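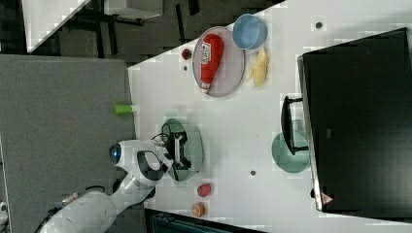
What did the study look at?

It looked at whether a child's very first kidney stone ultrasound can help doctors tell which children are likely to form another stone within 4 years.

CLETESBY — Researchers at the Yusof Children's Imaging Center have finished one of the largest reviews yet of ultrasound exams in children with kidney stones, and the team is delighted with what it found. The results were presented to staff and families on Saturday at the center's open morning in Cletesby.

The review covered 1,273 children who were seen at the center or at its partner hospital in Keltby. All of them had an ultrasound at the time of their first stone and at least one more exam later on. Two pediatric radiologists read each set of images without knowing how the child had done afterward. They noted the size of the stone, where it sat in the kidney, whether the urine-collecting part of the kidney was widened, and whether there were tiny bright spots elsewhere in either kidney.

Those bright spots turned out to matter a great deal. Children who had them on both sides at the first exam were much more likely to come back with a second stone than children who had a single stone and otherwise clear kidneys. Stone size, which many parents ask about first, told the team very little about what would happen next.

"We were thrilled, and a bit surprised," said Irfan Liem, the pediatric radiologist who led the review. "Those little spots have been sitting in our images for years. We mention them in a report and move on. Now we have a good reason to look harder at them, and it doesn't take a new machine or a dose of radiation to do it!"
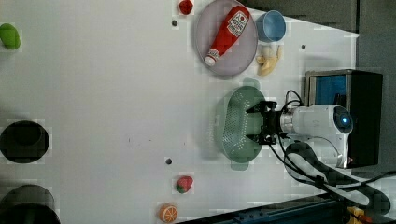 Tabletop with toy food and kitchenware, including a banana and a light blue cup.

The review also asked how well ultrasound holds up against CT in younger patients. In a smaller group of 200 children who had both exams within 5 days of each other, ultrasound found most of the stones that went on to need treatment. The ones it missed were mainly small stones low in the ureter, the tube that runs from the kidney to the bladder. Liem said CT still has its place when a child is in severe pain and the ultrasound gives no answer.

The team used a simple one-page scoring sheet, called the Lerow sheet, to record what they saw. A reader can fill it out while going through the images, and the two radiologists agreed on the score in the great majority of cases. The sheet will be shared free of charge with any hospital that would like to try it.

There are limits. The review looked back at existing records, so some children had more follow-up exams than others, and details on diet and fluids were often missing. Children with known metabolic disease were left out and will be studied separately.

A follow-up project begins in February at both sites. It will enroll children at the time of their first stone and use the same exam schedule for everyone — something the first review could not do. Families who are interested can ask at the front desk in Cletesby or Keltby, or speak with their child's kidney doctor.

Parents should not change a child's treatment or ask for extra scans on the basis of these results.

Media contact: Press Office, Yusof Children's Imaging Center, Cletesby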